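4. Fitting the Keltska to your bench

The Keltska weighs more than it looks. Ornumetti recommends two people for the lift, and the second person should be someone you can apologize to.

1. Clear a flat spot on the bench. The four feet are adjustable, but they cannot fix a bench that leans like a pier.

2. Lower the press onto its feet and check it with a level. Turn each foot a little at a time until the bubble settles, then tighten the lock nuts.

3. Bolt the base down using the hardware in bag B. Bag A is for the guard. Bag C holds spare washers, and you will find it again when you move house.

4. Plug the cord into a grounded 12-amp outlet. Do not use an extension cord, even the nice orange one.

CAUTION: Keep the power switch at OFF until you reach section 5. The Keltska starts the moment it gets power and does not ask first.

Guarding and covers

5. Slide the clear guard onto its rail until it clicks. If it doesn't click, it is backward.

6. Look over any flexible covers before the first run, and again every 240 hours. Run a gloved finger between the ridges to feel for splits. Dust can be wiped off with a dry cloth. Solvents will clean it too, and then eat the rubber.
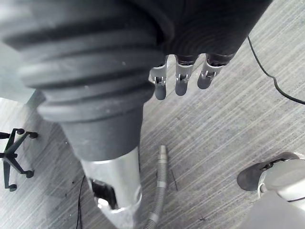

Ribbed cover, collar and metal tube.

NOTE: Replacement covers are sold by Bondik under part number 188. Huang makes one that is cheaper and almost fits. We have tried it, and the word "almost" did a lot of work.

7. Fill the oil cup to the line. More oil does not make it quieter.

8. Set the stroke counter to zero. At 2,000 strokes the service light comes on and stays on until you do something about it. Tape over the light is not covered by the warranty.

If the press rocks

Loosen the base bolts, go back to step 2 and be patient this time. A press that rocks when idle will walk when running, and it usually walks toward the coffee.

Keep this booklet near the machine. The drawer under the bench is fine. Continue to section 5, First Run.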